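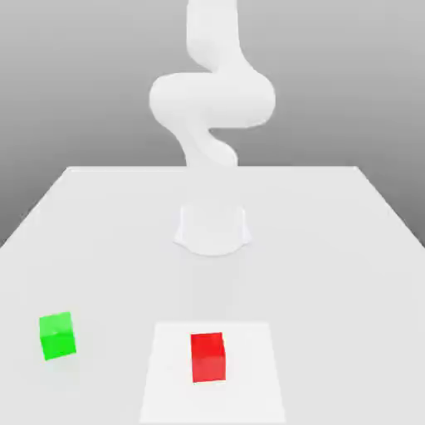
I bought the Handside bookbinding kit in January for our school heritage group, where the pupils repair old parish songbooks and make copies of them for the town museum in Mudemmont. We are 61 pupils and two teachers, so one kit must pass through many hands. My first worry was the color of the cloth. The museum asks for quiet covers, near to white and pale gray, and many kits offer only red or dark green. Handside sends a light gray cloth which goes well with old paper.

The kit has a bone folder, an awl, linen thread, needles, a small pot of paste and a sewing frame. The frame is the best part. It stands firm, and the cords stay tight during a full lesson. With it we finished a songbook of 504 pages, the thickest we ever tried, and the back is straight.

The awl I like less. Its handle is short, and the older boys complained that it hurts the palm after roughly 100 holes. We now use the awl from our previous kit, a Grimthorpe, which is older but has a better grip. The paste is good but dries quickly — close the pot each time, also when you stop only for a minute.

The instructions are translated, and in the chapter about corners I had to read the same sentence many times. The drawings helped me more than the words.

I would buy it again for a school or a small museum. For one person who wants to make a notebook at home it is too much, and the price is high. Extra thread must be ordered separately, and ours came after nine days.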